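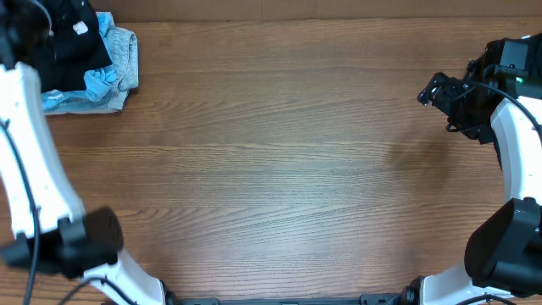
April, 9:40 am

Dye bath notes, second round on the reactive black. Mulugeta wants the recipe settled before the Kairys order gets cut, so I am writing down everything from this round, including the parts that went badly.

Cotton jersey swatches from the Dreneo roll, scoured yesterday with soda ash and a little detergent. I weighed them dry this morning after they had been hanging overnight near the window. Weight of goods for each bath came to 20 g. Water to fill each beaker to 1,000 ml, which is more liquor than we would use in the big machine, but the small beakers streak if I go lower.

Bath A: last month's recipe, no changes. Salt in three portions, soda ash at the end.

Bath B: same dye, same salt, but the Flokasix leveling agent went in before the dye. Sarmīte left the bottle on my shelf with the supplier sheet folded under it. The sheet gives a dose range for winch machines only, so I took the low end and scaled it.

Both baths went up to 60 C slowly. The left hot plate still overshoots. I set it to 55 and watched the thermometer, and it settled at 60 and stayed there. Right plate is fine. Somebody should put tape on the left one with the correction written on it.

11:15 am

Soda ash in. I dissolved it first in warm water this time and added it down the side of the beaker. Last round I tipped it in dry and got pale specks on the swatch where it landed. No specks so far in either bath.

Bath A had some dye sitting on the bottom when I stirred. Algirdas says the powder was pasted with water that was too cold. Could be. I used tap water for the paste and it has been cold in the mornings. Next round paste at 40 C and strain through the fine mesh.

1:30 pm

Out of the baths, cold rinse, then hot soap. This is where the time goes. Bath A took five soapings before the water ran clear. Bath B took four. I don't want to make much of that with only one swatch series each.

Rubbed both with the white cloth while still damp. A left a gray mark. B left a lighter gray mark. Neither is good enough for Kairys, who will be putting this next to a white lining. Dry rub tomorrow after conditioning.

Shade: under the daylight lamp B looks a touch redder than A. Agnese looked at them without knowing which was which and picked the same one as redder. Under the shop tubes we couldn't tell them apart. I will read both on the spectro once they are dry and flat, no point doing it now.

Suleiman asked if we could skip the fixative. My answer for the moment is no. He is worried about the hand of the fabric, and he has a point, the Casico fixative made the last lot feel papery. I have half a bottle of the older one left and will try it on the offcuts from B.

3:50 pm

Fixative on offcuts, 2 percent on weight of goods, 20 minutes at 40 C. Rinsed once, spun, on the rack. Marked with a safety pin through the corner, since the laundry pen washed off again.

To do:

- Dry rub on all swatches
- Spectro readings, A against B against the master
- Repeat B with the warm paste
- Order soda ash, the tub is down to the last scoop or so
- Ask Sarmīte if the supplier has a dose for beaker work
- Wash the mesh strainer properly, it left a blue tinge on my gloves

Sink trap on the dye side is slow again. I told Mulugeta.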